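Week 8 handout - comparing hand-held grippers
Notes go with Sunday's lab, June 24, 2018. Bring your own copy, I wont print more.

Reminder from last week: we compare the tool first, the arm later. A hand-held gripper gives you the finger and pad behavior without any motion planner getting in the way. If a grasp is bad in your hand it will be bad on the arm too.

Two jaw sets on the bench list, the Dresau and the Mridha. Same controller for both, the Zevex box. Don't swap pads between them - the screw spacing is different and you'll strip something.

What to write down per trial:
object and how it was lying
where on the pad it touched (tip, middle, root)
jaw opening before the close
slip, drop, or hold

Soft surfaces are where the scores spread out. On a hard table nearly everything works. On a blanket or a duvet, a bottle sinks in, the fingertips push fabric ahead of them, and you get cloth in the grasp. 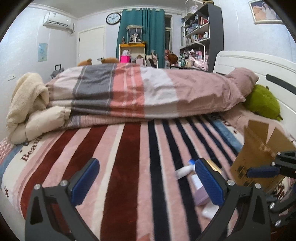 So approach angle matters more than closing force. Come in steep for small things, shallow for long cartons. Log the angle, even a guess, becuase you can't get it back later from the force curve.

Pads. Textured ones grip smooth plastic better but they also catch fibers. Wipe between objects. Check the screws at the pivots every 60 trials, loose pivot = jaw tips no longer meet and all your numbers drift.

Data so far, Stastby set: 2,109 trials, 113 thrown out for missing timestamps. Please start the log before you touch anything.

Boxes count as objects AND as targets. Score them seperately. For placing inside, flaps open, release only when the tips are below the rim. A touch on a flap is a note, a moved box is a fail.
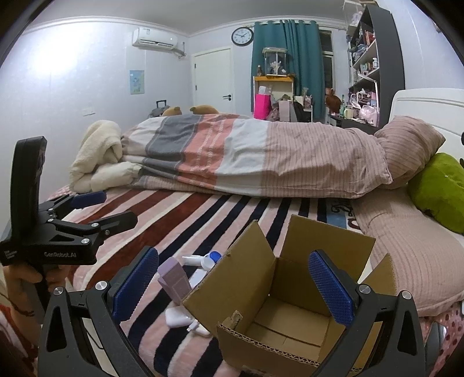 Can we use both grippers at once in a trial?
Only in the 2 hand section of the sheet, and then both tools need their own log file, started together.

Camera: check the view before each block. Both pads should be visible with the jaws open. Lock exposure or the pads wash out near a window.

For next time - read the controller chapter, the part on closing speed. Arm mounting waits till August. Sheets go in the shared folder, one file per pair, jaw set in the file name.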